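Toiletries in one zip bag: who else does this?
Travel & Packing > Carry-on only

grotutton_gal
Posted 7:42 am
OK, I am a total convert and I need to talk about it! I gave up my hanging toiletry case in April (the big one with all the pockets, from my Urnholm trip) and now everything goes into a single clear zip bag. One bag! I lay it all out on the table the night before, look at it, take away whatever I don't need, and only then start filling.

My lineup right now is bar soap in its box, toothpaste, and a couple of little things that change with the trip. I put the flat stuff in first, against the back, and the toothpaste goes along the bottom with the cap in the corner so it doesn't get squeezed.
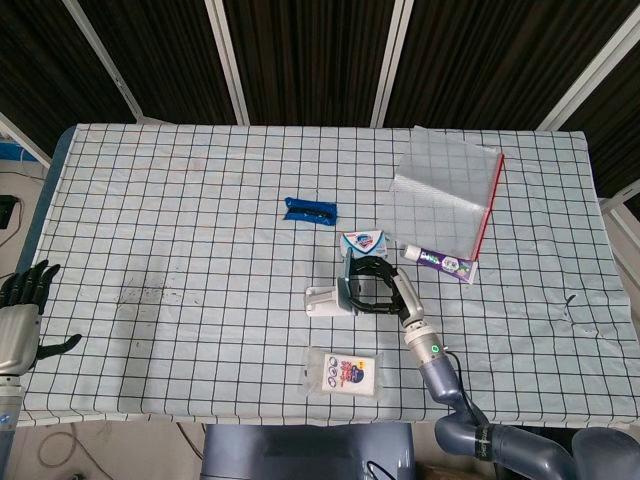

The other thing I love is doing it on a cloth with a grid. You can see right away if your pile is wider than the bag, and small packets don't slide off and vanish under the bed like they do on my comforter. Mine wrinkles like crazy and I don't care one bit.

So what's in yours? And does anybody have a good trick for bar soap once it's been used?

Prostis
Posts: 2608
Love the layout step, I do the same on the kitchen counter. I have to disagree on one bag though. I use 2, one for anything that can leak and one for dry things. I had a toothpaste cap pop open on a bus once and my bandages were minty for the rest of the trip.

grotutton_gal
Ha! OK, minty bandages is a strong argument. But then you've got two bags to dig for at the sink!

Farah Mandagi
For soap: cut the bar in half before you go. Half a bar lasts me almost 2 weeks, and it dries faster. I wrap it in a scrap of washcloth and leave the cardboard at home. The box just turns to mush.

simanjuntak_k
Going to stick up for the box here. A new bar in its box is fine on the way out, and it keeps the perfume smell off everything else. Toss it when you get there.

Farah Mandagi
Fair, for a new bar. I never seem to travel with a new bar.

Prostis
Does the slider kind of zipper hold up for you guys? Mine always split at the corner.

simanjuntak_k
I quit on sliders. Press-to-close, thick plastic, and don't fill it past the point where it lies flat. I've had the same one for 300 nights away and it's gone a bit cloudy but it still shuts.

grotutton_gal
300 nights!! That bag deserves its own thread. I'm cutting my soap in half tonight, and I'll report back on the crumbs.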